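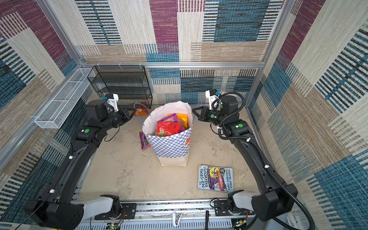

Snacktüte statt Schulfest-Buffet: Pevdale setzt auf fertig gepackte Taschen

Pevdale. Wer im März zum Lesenachmittag in die Stadtteilbücherei kommt, soll zum ersten Mal kein Buffet mehr vorfinden. Der Förderverein Villalba will jedem Kind eine Papiertasche mit abgepackten Knabbereien in die Hand drücken, dazu leihweise ein Buch. 281 Familien haben sich angemeldet. Der Verein nennt das »unkompliziert und gerecht«. Ob es das wird, darf man bezweifeln.

Die Taschen mit dem blau-weißen Karomuster und den dünnen blauen Kordelgriffen hat der Papierwarenhändler Gotamier geliefert, 1.595 Stück zum Mengenpreis. Das ist ein Vielfaches dessen, was für diesen Nachmittag gebraucht wird. Der Rest soll »im Laufe des Jahres« Verwendung finden, wie es in der Einladung heißt. Einen Plan dafür hat der Verein bislang nicht vorgelegt, auch auf Nachfrage nicht.

Hübsch sind sie, das muss man zugeben. Praktisch wohl weniger. Knabbertüten sind leicht, aber sperrig, und sie rutschen beim Einpacken gern übereinander. Wer je eine Papiertasche mit schmalem Boden gefüllt hat, kennt das Problem: Die ersten Packungen stellen sich quer, die letzte schaut oben heraus, und beim Anheben an den Kordeln zieht sich der Rand zusammen.

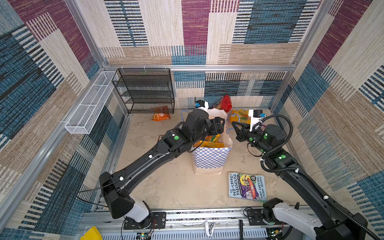
Carol Dawber, die den Lesenachmittag leitet, sieht darin keine Schwierigkeit. »Die Kinder freuen sich über eine bunte Tasche. Wie die Packungen darin liegen, ist ihnen ziemlich egal«, sagt sie. Auf die Frage, warum ausgerechnet salzige und süße Snacks zu einer Leseveranstaltung gehören, verweist sie auf die Erfahrung der vergangenen Jahre. Ohne etwas zu essen seien viele Familien nach der ersten Vorlesestunde gegangen.

Beim Lesestoff hat sich die Bücherei für Bewährtes entschieden. Auf der Liste steht unter anderem »The 143-Storey Treehouse« von Andy Griffiths und Terry Denton, und zwar auf Englisch. Für geübte Kinder mag das ein Vergnügen sein. Für die jüngeren, an die sich die Einladung ausdrücklich wendet, dürfte es beim Anschauen der Zeichnungen bleiben. Eine deutsche Alternative liege bereit, heißt es, welche genau, steht nirgends.

Bleibt das Geld. 1.419 Euro hat der Verein für Taschen und Inhalt eingeplant, ein Teil davon stammt aus dem Erlös des letzten Flohmarkts. Eltern hatten vorgeschlagen, lieber Obst zu kaufen und die Summe für neue Bücher zu verwenden. Der Vorschlag wurde bei einem Treffen mit 17 Anwesenden kurz besprochen und dann vertagt.

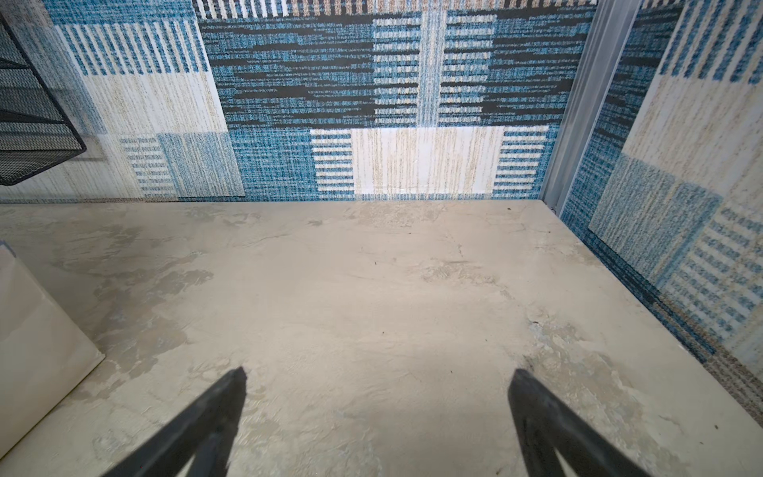 Ungeklärt ist außerdem die Frage nach dem Abfall. Jede Packung in der Tasche ist noch einmal einzeln verschlossen, und bunte Folie gehört nun einmal nicht ins Altpapier. Der Verein will am Ausgang getrennte Behälter aufstellen. Erfahrungsgemäß wird dort hineingeworfen, was gerade in der Hand ist.

Die Initiative Jitora, die in Pevdale Tauschregale betreibt, hat angeboten, übrig gebliebene Taschen abzunehmen und als Büchertaschen weiterzugeben. Das klingt vernünftig. Voraussetzung wäre allerdings, dass die Kordelgriffe das Gewicht mehrerer Bücher aushalten. Getestet hat das nach Auskunft der Initiative noch keiner.

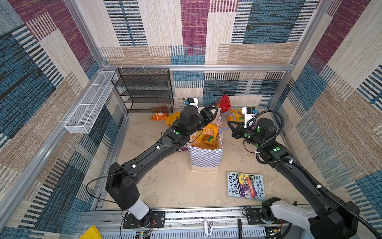 Dawber will nach der Veranstaltung Bilanz ziehen und die Familien befragen. Ein Fragebogen soll in der Bücherei ausliegen. Wer auf die Tasche verzichten möchte, kann dies bei der Anmeldung am Eingang sagen, bekommt das Buch aber trotzdem. Beginn ist um 15 Uhr, der Eintritt ist frei.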